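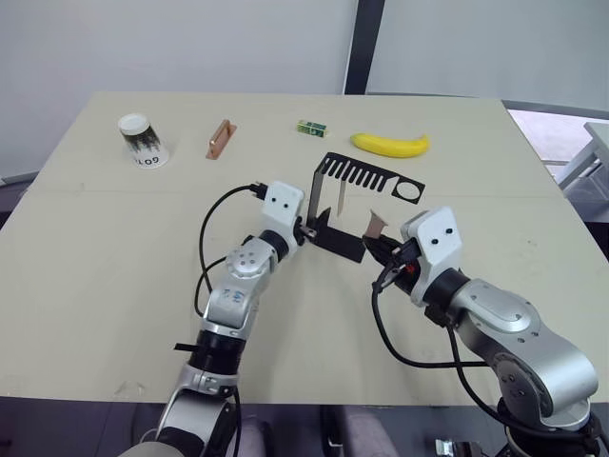
How much clearance do two bench-mounted arms need between their wrist housings when they hold the same part?

Allow 40 mm at the closest point of the whole move, measured housing to housing with the cables fitted. Check it at both ends of the travel and again at the middle.

Two-arm bench, notes on holding folded sheet metal

These apply to a pair of small arms fixed at the near edge of a table, each with a two-finger gripper. Ours are at the Stumel shared workshop and run from one Grunard controller. The settings will differ on other hardware but the order of work should carry over.

Gripping

Take hold of a bracket on a flat face, clear of the fold. On a bend the fingers touch along a line and the part can rotate under load. Where there are slots or a punched hole, keep the fingertips at least one finger width away from them. A toothed tip can drop into a slot and hold well enough until the release, when it drags the part with it.

Close one gripper first and let the arm settle. Close the second at reduced force, then bring both up together. If both close at full force on a part that is slightly out of position, the error goes into the wrist joints and you will see it later as a following fault on joint five.

Painted or blackened steel is slippery against bare fingers. A turn of masking tape around the gripped end helps. Overlap the tape on the side away from the fingers, press it down with a thumbnail and replace it as soon as the edge lifts. Foam tape is too soft for this. It compresses unevenly and the part creeps.

Handing over and letting go

Decide which arm keeps the part before writing the move. The keeping arm holds still. The other opens fully, backs off in a straight line along its own finger direction, and only then is allowed to rotate. Set the back-off to 13 mm as a minimum. Khải Đàm's original routine opened and rotated in one step and bent a top plate, so the two steps are now separate in the Pindelberg script and should stay separate.

A long top plate puts the weight well away from the grip. With one arm holding, halve the speed and leave the acceleration limit at 923 in the config file (the units are the controller's own, do not convert them).

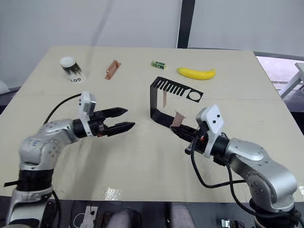
After the release, wait two seconds before reading the wrist torque. A figure taken while the part is still swinging is of no use. Compare it with the figure from the previous cycle. A steady drift in one direction generally means the part is slipping; a sudden jump means it has caught on something.

Cables

Leave a loop at each wrist large enough for full rotation in both directions. Run the wrist by hand to both stops with the power off and look for the point where the cable goes tight. Fasten the cable to the lower segments only. Cable ties at the wrist are the commonest cause of broken conductors here.

Table surface

Tape the covering down flat, and go over any creases in the working area. Clear tape is acceptable on the surface but will reflect overhead light into a camera, so matt tape is preferred if vision is in use. Things used as position references go along the far edge, outside the sweep of both elbows. Re-teach if any of them is moved.

Counter

The cycle counter stood at 2,969 on Tuesday. Finger tips were last changed in June. Spares are in the Jenkins drawer, second from the top, left-hand and right-hand sets bagged separately. Write the counter reading on the empty bag when fitting a new pair.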